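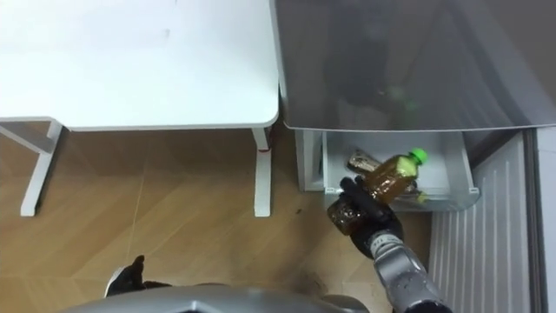
Clearing the spare room, and what to do with old letters

8 Jan 2019
By Wilfredo Javier

Search this blog Search Go

My aunt moved out of her house in Layug last June and gave me two suitcases of family letters. I put them under the bed and left them there until the Christmas break, when I ran out of excuses. It has taken me most of the holiday to get them into some kind of order.

There are 1,248 letters, if you count the postcards. I hadn't expected so many. Most were sent between my grandmother and her sister, who moved to Flovport in her twenties and wrote home every week for the rest of her life. They wrote about the price of coal, bad knees, who had married and who should have. There is a long argument about a sewing machine that runs for nearly 2 years and is never settled.

I started by sorting them by the person who wrote them. This was a mistake. A reply makes no sense when the letter it answers is in another pile, so I had to put them all back together and begin again by date. Where there was no date I used the postmark, and where the stamp had been cut off I went by the handwriting, which got larger as my grandmother got older.
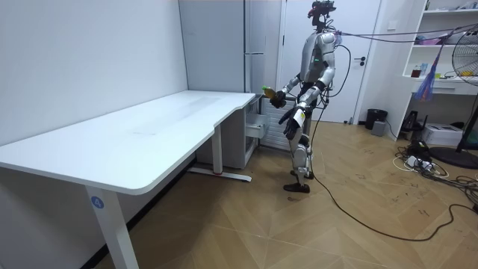
Should you keep the envelopes?

I keep them if there is a readable postmark or an address I didn't know about, and throw the rest away.

I bought plain card boxes from Zakance and wrote the years on the ends in pencil. The letters lie flat inside with a sheet of paper between each month. I took off all the paper clips, as several had gone rusty and marked the pages. The rubber bands were worse. They had set hard and came away in bits.
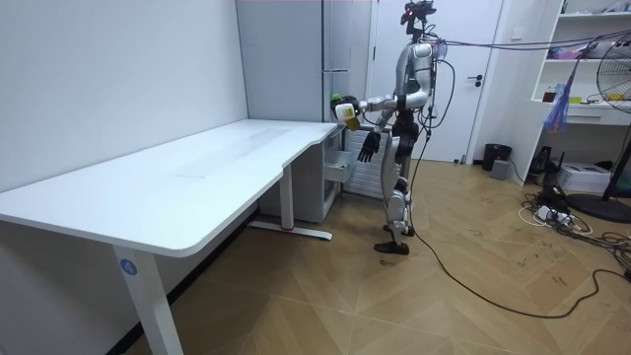
A corner of the room, over the holiday

Scanning is the slow part. So far I have 3,221 pages saved, both sides included, and I can manage an hour or so in the evening before I start putting them in crooked. I name each file with the year first, then the month, then who wrote it — that way they line up on the computer without any more work from me.

My cousin would like copies of everything her mother wrote. I said 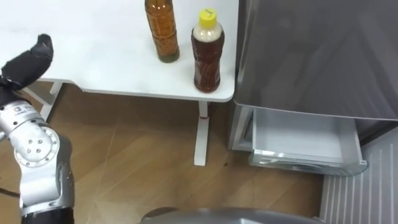

she could have them by the summer, and I think that is fair if I keep to a few evenings a week. She has also asked me to leave out the letters about the wedding at Virkico. I've read those now and I can see why. I'll scan them with the others but they won't go in her set, and she can always change her mind.

The second suitcase still has a bundle of school reports at the bottom, along with some seed packets. I haven't decided about the seed packets.

Last updated 2 weeks after posting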